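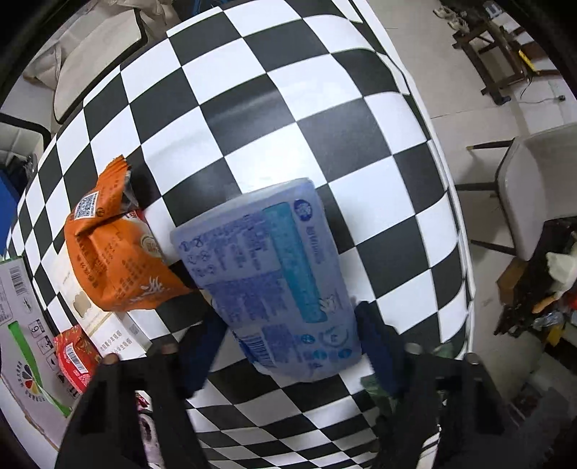 Packaging and Labeling
Unit 4 handout: Reading a Package Before Sorting It
Course staff: Subira Mfinanga (lectures), Danang Setiawan (practical sections)

Purpose of this unit

Units 1 through 3 dealt with packaging as a structure: what holds the product, how it closes, and how it travels. Unit 4 turns to the printed surface. Students will learn to examine household packages, including those printed in a language they do not read, and to produce a written record that another person could use to find the same item on a crowded table.

The practical section follows the lecture directly. Students should bring this handout, a pencil, and the record sheets distributed with Unit 3. Pens are not permitted at the sorting tables.

1. Three package forms

The teaching collection is divided by form before anything else. The forms used in this course are as follows.

Flexible, single wall. Snack bags, candy wrappers, and refill bags. These crease easily, and the creases interrupt the printing. The end seals are often crimped, and a crimped end may have a serrated edge where the bag was cut from the roll. The inner face of the film may be a different color from the outer face, most often silver or grey, and becomes visible wherever the material is folded back.

Flexible, translucent. Bags and packs through which light passes to some degree. Color should be recorded as it appears on the table, with the word "translucent" added. Do not guess at the color of the contents.

Cartons. Folded paperboard with flat panels. A carton has a definite front, back, and sides, and the record should state which panel is facing up.

Rigid plastic containers, jars, and cans are covered in Unit 5 and should be returned to the shelf if found among the Unit 4 materials.

2. Order of reading

Students tend to begin with the largest words. This is satisfactory when the words can be read and of little use when they cannot. The following order is required on all record sheets submitted for this course.

First, the form and main color of the package.
Second, any strip, band, or panel that divides the surface. Note its direction relative to the long side.
Third, emblems, badges, and stamps, with their shape and color.
Fourth, blocks of text. Record the script if known (Latin, Chinese, Arabic, and so on), the color, and the relative size. Individual words are copied only when they are fully legible.
Fifth, codes. A barcode and a QR code are entered on separate lines.
Sixth, drawings or cartoon figures.

Printing may run sideways or upside down depending on how the package has been set down. Turn the package so the main text is upright before recording positions. A record that places the barcode at "lower left" is worthless if the next reader holds the package another way.

3. Symbols

Packages carry small symbols that are intended to be understood without language. Students should be able to separate them into four groups.

Care and handling symbols. These show how an item is to be used, stored, or cleaned. They are commonly set in rows. A symbol that has been crossed out is a prohibition, and the crossing line must be drawn on the record sheet. In last year's submissions the missing cross was the most frequent error in this section.

Material and disposal symbols. These indicate what the package is made of or how it should be discarded. Local rules vary, and a symbol does not by itself show that a package is accepted for recycling in a given town.

Quality and approval marks. These are usually round or oval. Without a source to confirm the meaning, enter "round mark, meaning not known." Full credit is given for this answer.

Decorative marks. Seals, brush-style lettering, and cartoon figures may belong to the design alone. Where there is doubt between a decorative mark and an approval mark, enter both possibilities with a question mark.

4. Working with packages that overlap

Items in the practical section are not laid out in rows. Students will find packages leaning on one another or resting partly on top of others, as they would in a kitchen drawer or a grocery bag. The sorting procedure is:

Identify the uppermost item and record it first.
Write down what can be seen of the item underneath before moving anything.
Lift the upper item by its edges, keeping fingers clear of the codes and small text where possible.
Complete the record for the lower item and compare it with the first entry.

The comparison in the last step carries marks. Sharon Kioko, who prepared the grading guide, asks that the first entry be left as written even when it proves to be wrong. Corrections go in the right-hand column.

5. Surface and lighting

Glossy films reflect overhead light, and small printing may vanish under a bright patch. Tilt the package slowly until the reflection moves off the text. Glossy table coverings create a similar difficulty, and a strongly patterned covering can be confusing beneath translucent materials. When a color or mark is uncertain, place a sheet of plain white paper under the package and look again.

Creased bags may be smoothed gently by hand. They may not be ironed, taped, or cut open.

6. The teaching collection

The collection holds 154 catalogued packages, of which 33 are reserved for assessment and kept in the locked cabinet. The remainder may be handled during section hours. Many were donated by students and staff. Each is filed under one of two box names, Clonard for flexible packages and Mosoti for cartons. The names come from the shelving rooms in the old building and have no other meaning.

Items must be returned to the box from which they were taken. Questions about the catalog should be directed to Kiprono Waweru.

7. Assignment

Select 2 packages from your own household, one flexible and one carton. At least one must carry text in a language you do not read. Prepare a full record sheet for each, following the order in Section 2, and attach a discussion of no more than 1,000 words covering these points:

Which features would allow a stranger to pick out each package among others of the same color?
Which symbols could you interpret with confidence, and on what basis?
What information could not be obtained without a translation?

Do not use a translation tool until the record sheets are complete. Empty packages should be rinsed and dried before they are brought to class.

Submissions are due in the last week of April and should be left with Upendo Rotich at the department office before 4:00 p.m.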